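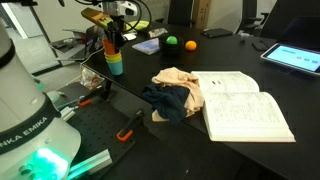

Section 4. Teaching a task by hand and by remote control

Welcome to the part of the guide most people skip ahead to, and we can't blame you. By now the arm should be bolted down and the Halano software should be open on your computer. If either of those is still waiting, please go back to Section 3 first - we'll keep your place.

In Halano, one complete run through a task is called a take. You can record a take by guiding the arm with your hands or by steering it from the Fiden hand controller. Start with something small, like moving a ball out of a bowl and setting it down on the table. Cloth is a lovely second project, but it folds a little differently every time, so give yourself a few days with the ball first.

4.1 Recording by hand

1. Put out the things you need for the task, and move anything you'd hate to see knocked over out of the arm's reach.

2. Open the Takes page and choose New Task. Give it a name you'll still understand in October. "Ball from bowl" is fine; "test" is how most of us lose a whole afternoon.

3. Choose Guide by Hand and wait for the software to say Ready. Hold the arm near the wrist with both hands and lead it slowly toward the ball.

4. Press Close Gripper on the screen, lift the ball clear of the rim, carry it over, and press Open Gripper once it's resting on the table.

5. Lead the arm back to where it started and press Save Take.

Caution: Keep your fingers away from the gripper whenever it is opening or closing, and keep the emergency stop where you can reach it without stretching.

Note: A take can run for up to 300 seconds. If you find yourself getting close to that, try splitting the job into 2 shorter tasks.

4.2 Recording by remote control

1. Plug in the Fiden controller and choose Guide by Remote.

2. Stand or sit where you have a good view of the gripper and the object, outside the arm's reach.

3. Squeeze the trigger halfway to wake the arm, then move your hand gently. Let go and the arm stops where it is.

4. Finish and save as in 4.1.

It feels clumsy at first, a bit like writing with the wrong hand! Give it 30 practice takes before you decide which method you prefer, and delete the ones where you bumped the bowl.

4.3 Between takes

Put the ball back in the bowl and shift the bowl a little before each new take, so the robot sees more than one starting point. Tondomero storage holds 3,000 takes per task, and older ones can be moved off from the Archive page.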